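Rechercher dans l'entraide Rechercher Effacer

Ranger les câbles d'un bureau partagé sans tout percer

Tuulikki Juntunen

Bonjour à tous. Je travaille dans un petit atelier à Lernance et nous partageons un bureau blanc avec un écran, un ordinateur portable et un boîtier réseau. Les câbles sont devenus un vrai problème pour moi. Celui de l'écran passe par le haut, celui du réseau part vers le coin, et quand je veux poser mon cahier je dois pousser tout. Le propriétaire ne veut pas de trous dans le plateau. J'ai un budget de 30 euros. Par quoi est-ce que je dois commencer ? Excusez mon français, je l'apprends encore.

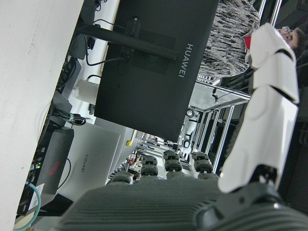
Est-ce qu'il faut séparer les câbles électriques du câble réseau, ou bien je peux attacher tout ensemble ?

Sur une longueur de bureau, le mélange ne donne en général pas de souci, mais je préfère faire deux faisceaux, un pour le courant et un pour le reste. Comme ça, le jour où vous changez l'écran, vous ouvrez un seul faisceau.

Thomas Donati

J'ajoute à ce qui est écrit plus haut. Chez moi à Messina j'ai eu le même bureau pendant trois ans et j'ai commencé par débrancher tout, ce que je vous conseille aussi. Éteignez d'abord le portable et l'écran correctement. Ensuite mettez une étiquette à chaque bout de câble, avec du ruban de papier et un stylo. Si vous avez un écran sur un bras, faites suivre le câble le long du bras avec des bandes auto-agrippantes, et laissez une boucle souple à l'articulation — sinon il tire sur la prise quand on tourne l'écran. Je n'utilise plus les colliers en plastique, il faut les couper à chaque fois et une fois j'ai coupé le câble avec.

Pour le dessous du plateau, il existe des goulottes qui se fixent avec une pince. La mienne est une Skondamel, elle tient bien mais la pince marque un peu la peinture, alors mettez un morceau de feutre. Le boîtier réseau, ne l'enfermez pas dans une boîte, il a besoin d'air.

Bello Okoro

achetez tout en sans fil et c'est réglé

Tuulikki Juntunen

Merci Thomas, je vais essayer les bandes et la goulotte avec le feutre. Bello, le sans fil ne passe pas bien dans notre atelier — les murs sont très épais.

Contact | © Grivley, entraide entre voisins | Haut de page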